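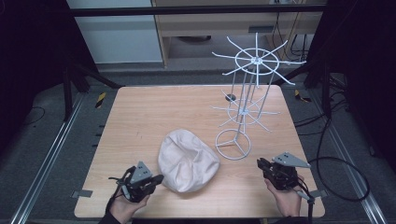

Home > Forums > Kit and Services > Reviews

Hand-held gripper pair from Cenus — worth it?
Posted by kheywood_b, July

We've had the Cenus pair on trial at Gralby for a month. Two grippers, cables, mounting plates and the recording software. 920 for the set, plus 100 for the spare jaws. Soft goods are fine. Thin wire is harder, as the jaws close past it unless you come in square. Anyone else using them for shop fittings and hats?

koen_leemans
Used them on cloth only. No complaints except the cable, which is too stiff and pulls on your wrist after an hour.

ritarstead_sem
Wouldn't buy again. Verbeke do a set for 2,000 and the jaws have a proper rubber face. You get what you pay for.

kheywood_b
Twice the price though. I can glue rubber on myself.

ritarstead_sem
You can, and then your jaw offset is wrong and you recalibrate every time it peels. We did 1,000 recordings and binned a good part of them over that.

WvanBeek
Disagree with Sem. We put thin tape on ours, recalibrated once and it has held since spring. The Verbeke ones are heavier as well — my lot prefer the Cenus.

koen_leemans
What tape?

WvanBeek
Cloth tape, the thin sort. Not the foam.

kheywood_b
Thanks. Will try tape before the trial runs out. Has anyone had Cenus swap the cable for a softer one? Support haven't answered me yet.

Reply | Report | Next thread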